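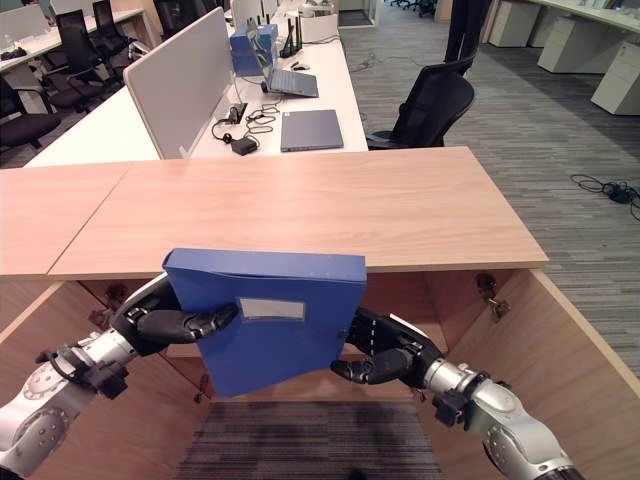

両手持ちのファイルボックスと、扉を開けた木製の戸棚

片付け作業はもう機械に任せられるのか(収納・家事・現場雑務)
自動化・ロボット一般板 > 作業評価
スレッド開始 10/28/25

tana_oku
表題の件。溶接や搬送の話は別スレでやってもらうとして、ここでは「棚に物を戻す」程度の作業に絞りたい。
題材はファイルボックスの収納。人間なら片手で取って片手で入れる。所要時間を意識することもない。
ロボットにとって面倒なのは、対象物が大きい、薄肉の樹脂で撓む、手で開口部が隠れる、の組み合わせだと考えている。1枚目の姿勢では左手の親指が前面に回り、ほかの指は側面の裏に入っている。この持ち方で棚の中まで入れると、指の厚みの分だけ左右に余計な隙間が要る。放した後に手を抜く経路も別に考えなければならない。
自分の立場を先に書くと、条件を固定すれば可能、固定しなければ当分無理。

kanagata8
当方は成形部品の現場。結論に同意。
ただ「条件を固定すれば」の中身が問題で、現場の雑務は条件を固定する費用が出ないから人がやっている。通い箱の戻し、ラベルの貼り替え、切粉受けの交換。どれも治具を作れば自動化できるが、治具代で止まる。

mizumawari
家事側から。食器洗いの後の「拭いて戸棚に戻す」も同じ構造だと思う。
洗うところは食洗機が数十年前に解決していて、残っているのは両端の搬送だけ。そこが一番難しい。

servo_off
反対意見を書いておく。
スレ主は「薄肉で撓む」を難しさに数えているが、撓むのはむしろ有利。剛体同士の嵌め合いのほうが力が急に立ち上がるので扱いにくい。ファイルボックスなら数mmぶつけても壊れないし、位置制御だけで押し込める範囲が広い。
難しいのは把持後の姿勢推定で、力の問題は二次的。

tana_oku
>servo_off
撓みが有利になるのは、当たった後に逃げる方向が想定内の場合に限ると思う。次の写真を見てほしい。
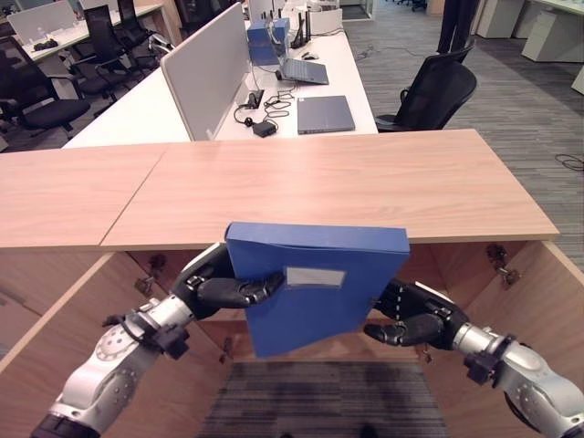
天板の下面とボックス上端の接触に注目

右手は右下の角を受け、左手は左側面をつかんで指が前面に回っている。上端は天板の下面に押し当たった格好で、箱は少し傾いている。
仮にこの状態から奥へ押すと、摩擦で上側が残り、下側だけ先に入ろうとする。傾きは増える。側面が撓めば指の接触位置も変わるので、推定した姿勢と実際の姿勢がさらにずれる。
高さを下げてから水平に入れるのが正解だが、「下げる」と判断するには当たっていることを知る必要がある。手首の力覚か、指先の触覚か、視覚か。視覚は手と箱で塞がりがち。

servo_off
接触の検出自体は関節トルクで足りる。閾値を超えたら下げる、で終わり。学習すら要らない。

tana_oku
閾値はどう決めるのか。書類を入れた箱と空の箱では重量が違う。腕を伸ばした姿勢では摩擦の影響で推定トルクの誤差も増える。

servo_off
持ち上げた直後に静止して重量を推定し、差し引く。産業用では普通にやっている手順。誤差が大きい姿勢では閾値を上げる。検出は遅れるが、相手が樹脂の箱なら許容できる。

kanagata8
その手順は中身が動かない前提。通い箱に部品がばらで入っていると、傾けた瞬間に重心が動いて重量補償がずれる。うちでSinierの双腕セルを評価したときはこれで誤検出が続いた。箱の中に仕切りを入れて収束させたが、仕切りを入れる作業は人がやった。

hakobi_ya
横から失礼。物流倉庫の設備担当。
ここまでの話、腕を2本使う必要があるのか。ファイルボックスなら背中の指穴に爪を掛けて引くか、吸着で前面を取れば1本で済む。扉は最初から外しておけばいい。

mizumawari
扉を外せと家で言われたら困る。食器棚の扉は埃除けなので。

hakobi_ya
家はそうだろうが、事務所の書類棚なら扉は要らない。作業のほうを機械に寄せるのが先で、人の手の形をした機械を人用の家具に合わせるのは順番が逆。

tana_oku
>hakobi_ya
倉庫ならその通り。ただ吸着は前面にラベルの枠があると面積が取れない。1枚目と2枚目の箱も、前面の上寄りに白いラベルが付いている。避けて下側を吸うと今度は重心から外れる。
両手にするのは、対象物を変えても同じ手で済ませたいという要求から来ている。専用化した時点で比較の土俵が変わる。

hakobi_ya
対象物を変える頻度は? 一日中ファイルボックスを出し入れする事務所は存在しないと思うが、それなら雑多な作業を何種類もこなさないと元が取れない。一つの作業ができるかどうかを議論しても採算の話にならない。

kanagata8
採算なら手元の数字がある。Onishiラインの片付け要員を時給2,000円で計算すると、Sinierのセルは動作が遅いうえに人の見張りが付くので、節約額がマイナスになった。1サイクル94秒。人間は数えるのも面倒なくらい短い。
見張りを外せれば夜間に回せるので、遅さ自体は致命的ではない。見張りを外せるかどうかが全て。

servo_off
94秒の内訳が知りたい。移動、認識、把持、挿入、離脱のどこで食っているか。

kanagata8
詳しい内訳は社外に出せない。言える範囲では、挿入より離脱が長い。手を抜くときに箱を引っ掛けて一緒に出してくる失敗があり、対策で離脱速度を落とした。

tana_oku
離脱の話が出たのは有難い。論文の動画は手を放したところで終わるものが多く、抜く工程が評価に入っていないことがある。成功の定義に「手が棚の外に出た時点で箱が所定位置にあること」まで含めてほしい。

yubisaki_g
多指ハンド派に聞きたいが、二指や平行グリッパでは駄目なのか。指が細ければ隙間の問題は減る。手先のカメラも付けやすい。

tana_oku
手先カメラの視野の例を貼る。

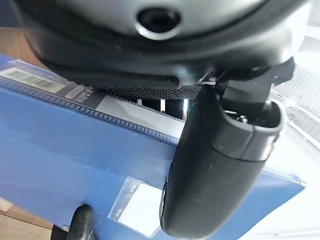 手先側の視点。黒い指と、バーコードラベル付きの青い箱

上側は筐体でほぼ埋まり、指が画面の下まで伸びている。箱の上面とラベル、透明な袋は見えているが、指先の当たっている(または手前にある)あたりは指自身の陰になる。右側は白飛びで、背景がどうなっているかの判断は難しい。
手先に付ければ見えるというものではなく、見える場所が変わるだけ、というのが自分の感想。頭側と手先側の両方があって、ようやく互いの死角を埋められる。

yubisaki_g
白飛びは露出の設定で改善できる。自動露出の測光を箱の領域に限定すればいい。暗い筐体が上を大きく占めていると、全面平均の測光は明るい側に振れる。
あとバーコードが見えるなら姿勢推定に使える。コードの四隅が取れれば平面の向きは出る。

servo_off
バーコードを姿勢推定に使うのは賛成しない。バーの並びは片方向の精度しか出ないし、ラベルの貼り位置は個体でばらつく。箱の稜線を取るほうがまし。

yubisaki_g
稜線は白飛びがもっとひどくなれば消えかねない。ラベル位置のばらつきは最初に一度登録すれば済む。

servo_off
登録作業が発生する時点で、kanagata8氏の言う「仕切りを入れるのは人」と同じ話になる。

hakobi_ya
登録は入庫時に必ずやるので倉庫では追加費用にならない。事務所と家庭では純増。用途で結論が変わるので、混ぜて議論しないほうがいい。

mizumawari
家庭の話を続けると、Sanbyの食器片付け機を展示で触った。皿は平皿のみ、棚は専用品、茶碗は非対応。茶碗が駄目なら日本の家では使い道がない。説明員に聞いたら4月の更新で対応予定とのことだったが、対応後の仕様はまだ見ていない。
洗濯物については、畳む工程より「裏返った靴下を戻す」で止まる機械が多い印象。

yubisaki_g
茶碗は高台をつかめば平行グリッパで取れる。伏せてあればの話だが。

mizumawari
うちは重ねて置く。伏せない。

kanagata8
その「うちは」が全家庭にあるのが家事の難しさだと思う。工場は少なくとも作業標準書がある。守られているかは別として。

torisetsu_
初投稿。ビル管理で、床まわりの観点を足したい。
1枚目も2枚目も床が縞模様のカーペットで、右端の床に黒いケーブルが見える。移動台車で動かす場合、あれを踏むか巻き込むかする。棚入れが完璧でも、棚の前に着けなければ終わり。うちで入れているTrevodellの床洗浄機は、コード類を片付けてから走らせる運用になっている。片付けるのは清掃員。

servo_off
ケーブル検出は深度では厳しい。高さがほとんど出ない。色で取るにしても、灰色の縞の上の黒い線は影と区別しにくい。

hakobi_ya
固定設置なら関係ない。

torisetsu_
固定設置の収納ロボットを戸棚一つのために置く客先はないと思う。

tana_oku
ここまでを整理する。異論があれば追記してほしい。
・挿入中の接触検出:関節トルクで可とする意見と、中身の移動で破綻するという意見が並立
・離脱工程:評価から漏れやすい。成功条件に入れるべき
・視覚:頭側と手先側の併用。露出は対象領域で測光
・移動:ケーブル等の床面障害物は未解決扱い
・採算:見張りを外せるかどうかで決まる
次は同じ箱で、扉の開き角を変えた場合に入口の余裕がどれだけ残るかを書く予定。

servo_off
一点目に追記。「破綻」は言い過ぎ。中身が動く箱は、傾けない軌道を選べば補償は保つ。傾けて入れるのは軌道計画側の怠慢。

kanagata8
棚の間口が狭いと傾けないと入らない場合がある。現場の棚は機械のために採寸されていない。

servo_off
その場合の間口と箱の寸法を出してもらえれば計算する。

kanagata8
明日測ってくる。棚板が反っているので、手前と奥の2箇所で測る。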